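Panel Assembly Technician — Control Fixtures
Cunha Control Fixtures, Clandeton site
Reference 1242

We build small control panels for packaging lines and training benches. The Clandeton shop has an opening for one full-time technician on the pegboard bench, reporting to Fernanda Ramalho.

The work is bench assembly from a layout sheet. You will mount push buttons and indicator lights on perforated metal board, wire them to a terminal strip, label the rear side and run a continuity check before sign-off. Typical output is 10 boards per shift. Part of each week goes to rework: boards returned from the Gromwood bench series are stripped, inspected for surface wear and refitted. 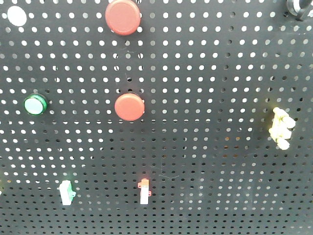
Black pegboard with red push buttons and a green indicator light.

Requirements
One year of panel wiring or similar bench work
Able to read a layout sheet and a basic wiring diagram
Able to tell red, green and amber parts apart under shop lighting
Comfortable with hand crimpers, nut drivers and a multimeter

Soldering experience is useful — not required. Training on the Brillolthorpe test rack is given on site and takes about 112 hours, paid at the full rate.

Hours are 7:00 to 3:30 with a half-hour lunch. The position starts in April.

Send a resume and one work reference to the Clandeton office, marked with the reference number. Applications close November 5, 2022. Selected applicants will be asked to complete a short wiring task at the bench.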